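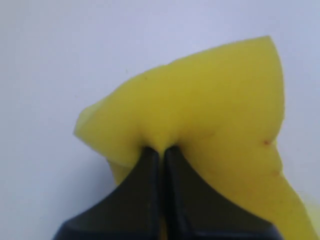 Home Latest Threads Topics Search

Threads > Household > Leif Haugen

Print this page | E-mail this page

1/ Spent the morning trying to cancel my late aunt's storage unit in Clotton. The unit is 20 square feet. The cancellation form is larger.

2/ She rented it in September to hold things "for a few weeks." She didn't say which September. The padlock has opinions on this.

3/ Rent is 149 a month. I have now seen the contents and I could have bought all of it new, twice, and still had money for a sandwich.

4/ Inventory so far: one bread machine (Vokia, manual in Finnish), curtains for a house she sold, and a box labeled MISC with a smaller box inside labeled ALSO MISC.

5/ To close the account I need the original contract. The original contract is, per the front desk, "usually kept in the unit." I have been in the unit. I've met everyone in there.

6/ Found it! Inside the bread machine. Of course it was.

7/ The contract says 30 days' notice, in writing, by mail, to an office in Harnari that closed. The desk guy suggested I send it anyway "for the record." Whose record, he couldn't say.

8/ A cousin has now called to ask if anybody wants the curtains. She doesn't want them. She wants to know that somebody does.

9/ My aunt's neighbor, Mrs. Lysenko, took the bread machine. She reads no Finnish either but says bread is bread. First firm decision anyone has made all day.

10/ Update, 4 p.m. There's a cleaning deposit of 175, which I get back if the unit is "broom clean." They will rent me a broom.

11/ Did the math on the whole tenancy and stopped when I got to roughly 600 for late fees. She always paid on the second. It was due on the first. She knew. She told me once the first was a holiday somewhere.

12/ Notice is in the mail. Curtains are in my trunk. I'm told I have a few weeks to decide about them.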